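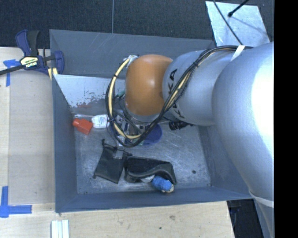 Prurnard Stores Help Desk
Ticket: Mixed goods bin, worn floor and flaking panel
Area: Stovelel bench, small parts
Status: Closed, with one follow-up
Priority: Low

First report, 9:10 am
Hello all! Raising this for the grey bin on the Stovelel bench, the tall one with the sloping sides. It's a lovely size and we'd hate to lose it, but the inside is getting tired. Two things:

The bare metal floor is scratched all over and has gone blotchy.

The pale angled panel inside is shedding its coating along the lower edge.

It's the second one that bothers me. We keep a right mixture in there (orange-red plastic thing with the narrow neck, little white bottle, black pouch and so on) and yesterday I wiped pale flakes off the pouch. They show up beautifully on black, which is how I spotted them! Could someone tell me whether the bin can be saved?

Reply from help desk, 9:48 am
Thanks for such a clear report. Bins of this sort usually can be saved, so please don't scrap it. Could you try these when you get a minute?

1. Take everything out and put it in a spare tray.
2. Run a dry cloth over the floor and tell us if anything grey comes off on it.
3. Press a bit of masking tape along the bottom edge of the panel, pull it away and see how much coating comes with it.
4. Feel for burrs with a gloved hand, especially round the small dark spot on the floor.

Update from reporter, 11:20 am
All done, and it was oddly satisfying.

Cloth: clean after the second wipe. The scratches are only scratches, hurrah.
Tape: a strip of flakes 38 mm long came away in one go, then smaller bits on the next two pulls. The upper part of the panel held on well.
Burrs: none. The dark spot is smooth and I can't catch a fingernail on it. Stain, I reckon.

There's also a faint reddish smear near the bottom of the panel. Soapy water took most of it off. Might have rubbed off the orange-red piece, but that's a guess.

Reply from help desk, 11:35 am
Brilliant work. The floor can stay as it is. For the panel, scrape back to where the coating is sound, sand the edge lightly, wipe down, and brush on two thin coats of the Hevis grey from the paint cupboard. Leave 50 minutes between coats and keep the bin out of use overnight. The Lavoie filler isn't needed for this.

Update from reporter, 4:05 pm the next day
It looks so much better! I scraped further up than I'd planned (the loose part kept going on the left) and used 18 ml of paint over the two coats. Tape test this afternoon: nothing on it at all, three pulls in different places. Everything is back in, with the bottle lid checked and the pouch brushed clean.

I've left the back wall alone. Its scratches are faint and there's nothing coming off them.

Closing note
Fixed with a local repaint, no replacement ordered. Follow-up: repeat the tape test in February and reopen this ticket if any flakes come away. Leftover Hevis grey is back in the cupboard, lid taped, shelf 10.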